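Mirnetti Festival

The Mirnetti Festival is an annual chamber music festival held each May in the town of Fedar. It presents new and recent works for small ensembles, with a smaller program of early music. The festival was founded by the cellist Veerle Prins, who remained its artistic director for the first nine editions.

History

The first edition consisted of four concerts in the Khoo Hall, a former grain exchange with a flat floor and a narrow gallery. Prins invited players she knew from her years in the Pinar Quartet, and most of them stayed with local families during the week. Total attendance was 1133. A second venue, the parish church, was added the following year for choral and organ works.

By the sixth edition attendance had reached 3775, and the late-evening concerts were moved out of the hall's side room, where seating had been limited.

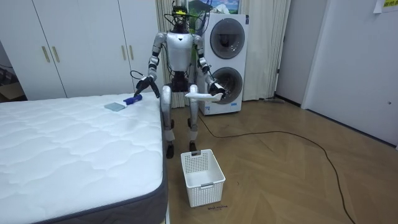 The spring 2020 edition was canceled. A single concert without an audience was recorded in the Khoo Hall and broadcast online on 2020-12-27, with the Pinar Quartet playing two pieces that had been commissioned for the canceled program. The recording drew about 3000 listeners.

Programming

Each edition includes at least one commissioned work, usually for string quartet or wind quintet. Composers attend rehearsals, which are open to music students. The closing concert traditionally ends with a piece for all the players present, arranged for whatever instruments are available. Morning concerts last under an hour and have no intermission.

See also: Pinar Quartet; Khoo Hall

Categories: Chamber music festivals | Classical music festivals | Annual events in Fedar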